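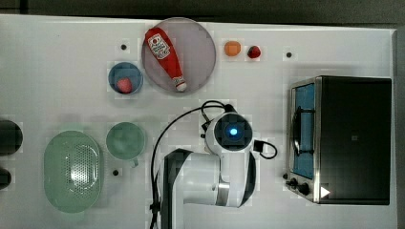
Arm drops short of the plate after I moved the toaster oven – what do I re-teach?

Posted by Flaketti, 21 May 2024

Hi all! I've got a small tabletop arm going on a white table with kitchen stuff, and I've been having a fantastic time with it. The job is simple: pick up fruit, put it in the little blue bowl, then move the ketchup bottle onto the gray plate. It ran well for weeks. Then I slid the toaster oven over to give the door more room, and while I was at it I unbolted the base and bolted it back down, and now every place position lands short by the width of a strawberry. The picks are off too, but less.

I have 1074 saved points in the program (I know, I know – I kept adding them) and I'd love not to teach them all again. The table has three black dots on it that I used for the original setup in September. Can I use those to pull everything back into line? The wrist cable has also started to tug when the arm reaches left, and I don't know if that's part of the same trouble.

I'm running the Prirkow controller software, if it matters.

Vanags

Oh, you're in good shape, you have dots! Please don't touch those 1074 points. If they were all saved against a table frame, you only need to teach the frame again, and everything moves with it.

What I do on mine:

Warm the arm up first. I run an empty loop for a few minutes at low speed.

Check the base bolts with a wrench, going corner to corner. If one is loose, fix that before you teach anything, or you'll be doing this again on Thursday.

Clear the table. Plate, bowl, colander, mug, all of it. You want a clean path to each dot, and you don't want to be steering around a ketchup bottle while you watch a pointer tip.

Take the tool off and put a pointer on the wrist. Set the tool length for the pointer! I forgot this once and spent an evening wondering why my arm thought the table was underground.

Touch the first dot, the second, the third, in the same order you used originally. The order sets which way X and Y go. Bring the tip down slowly on each one and stop when a slip of paper just drags.

Save it as a new frame, keep the old one, and point the program at the new one. Put the gripper and its tool length back, then run one place at low speed with your hand near the stop button.

It's such a good feeling when the first one lands where it should. Half an hour, start to finish, once you've done it a couple of times.

One catch: if your points were saved against the base and not the table, this won't move them. Open any point and look at the frame number. Zero means base on most controllers, but check your manual. You can still convert them in a batch using the OLD frame, then switch over.

Dilemness

Agree with the above, and it's worth doing the cable at the same visit. A tug at the wrist can hold the arm back a little at full reach, so I'd sort it before the frame.

Let the loop hang wider than looks tidy. Move the wrist by hand, power off, all the way left and all the way right, and watch the cable where it goes into the connector. It should never go straight. I use soft hook and loop straps on the lower link, never zip ties pulled tight, and I look at mine every 500 cycles. Takes a minute.

Also mark where the toaster oven goes! A bit of tape at two corners is plenty. Anything you taught relative to the oven door will need its own small fix, as the table frame knows nothing about the oven.

Vanags

Good point on the oven, I missed that. Give it its own frame and next time you move it you only touch up that one.

Flaketti

Frame number is 2, so they're on the table frame. Hooray! One base bolt was loose, too. Doing the cable tonight and the dots tomorrow, and I'll post how it goes.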